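Home Explore Notifications Messages Lists Profile More

Leonidas Sotiropoulos
Paperwork cabinet thread. Two dark blue folders on the upper shelf, door open, and that is as far as the filing has got.

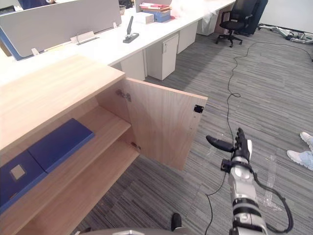
How long do you need to keep household and small office papers?
It depends on the paper. I keep tax papers seven years, warranties until the thing is gone, and utility bills until the next one shows the payment.

2/ The cabinet is a light wood sideboard with shelves inside. I used to keep paper in a steel drawer unit from Thevar. It took hanging files only and the bottom drawer jammed every August when the humidity came up.

3/ Folders go flat on the shelf. I tried standing them up with bookends. A half-full folder slumps and the sheets curl at the bottom corner. Flat is slower to get at but the paper stays straight.

4/ Labels. Small ones, on the cover. Two words at most. "House repairs" is fine. "Misc" is banned. Anything I would have called misc goes in a tray on the desk and gets dealt with at the end of the month.

5/ Ajith Salian asked why I don't scan it all. I scanned one box last winter. It came to 1,425 pages and took most of my evenings for two weeks. Half of it should have been shredded first. So now I sort, shred, then scan what is left.

6/ Shredder is an old Nukon. Takes 6 sheets, says 8 on the lid. Pull the staples or it sulks.

7/ Hinges. If a cabinet door drops a little over time, check the screws on the concealed hinges before you blame the floor. There is usually one screw that moves the door sideways and one that moves it in and out. Quarter turn, close it, look at the gap, repeat.

8/ Manikandan Bhat says to put felt pads where the door meets the side. I did that on the bookcase at home and then the catch wouldn't hold. Thin pads only.

9/ How I split things up, for the people who asked:
Current year, by subject
Last year, same subjects
Contracts and leases
Manuals, but only for things we still own
The manuals alone lost 52 booklets when I went through them. One was for a fax machine.

10/ Loose receipts go in an envelope by month. Thermal ones fade, so if I need one past the return window I copy it the same week. Found that out with a Grinine heater. Blank receipt, no refund, $400.

11/ Don't buy more folders before you sort. I bought a pack of twenty and the empty ones took up a shelf for a year. Gave most of them to Sivaprasad Unnithan for his choir music.

12/ Q from the replies: lock or no lock? No lock on mine. Passports and the deed are in a separate box in another room. The rest is gas bills and I don't want to be hunting for a key to read a gas bill.

13/ Still to do: the lease papers, the insurance renewals, and a bag of mail from the old address. I'll add to this thread when the bag is empty.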